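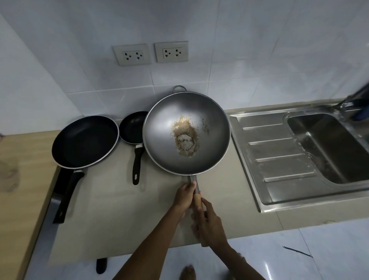

Pan work at the counter: a wok with residue in the bowl, and two black frying pans beside it.

Search this site Enter keyword Go

The pots come last

Chidiac cooks for other people's lunches. Its main kitchen in Hurkolville sends out 2000 meals a day, and until May the washing-up took three people from mid-morning to the end of the late shift. Now a conveyor and a pair of robot arms from Wornosby deal with the trays, lids and serving tubs. The pans are still done by hand.

Shadi Shboul has worked in the wash area for six years and was moved to pans when the line went in. Burnt-on food is the trouble, he says. The arms run a fixed spray pattern, and a tray comes out the same every time, but a wok with rice or sauce caught in the middle needs someone to look at it, soak it and go back to it.

"I tip it to the light and feel with my thumb," he says. "If it's still rough, it goes back in the sink."

The company says 80 per cent of what used to pass through the old sinks now goes through the machine. What is left is heavier and dirtier. Shboul used to break up the pans with an hour of stacking lids, which he calls the resting part of the job. That hour has gone, and his wrists ache by four in the afternoon. He asked for a rota, and since the summer the pan work changes hands every two hours.

There have been no redundancies. One of the three washers now minds the line, clearing jams and changing filters, and had a week's training for it at Wornosby's workshop in Pestow. The post pays 99 pence an hour more. Shboul has put his name down for the next course, though he has doubts about standing beside a machine all day.

Wornosby has tried a scrubbing head for round pans on its own test bench. Chidiac has seen it and has not ordered one. It worked well enough on flat bases, the kitchen was told, and poorly on curved sides.

Related
Night shift at the Pestow bakery
Who mends the machines?
Six months with a robot packer
School kitchens and the price of gas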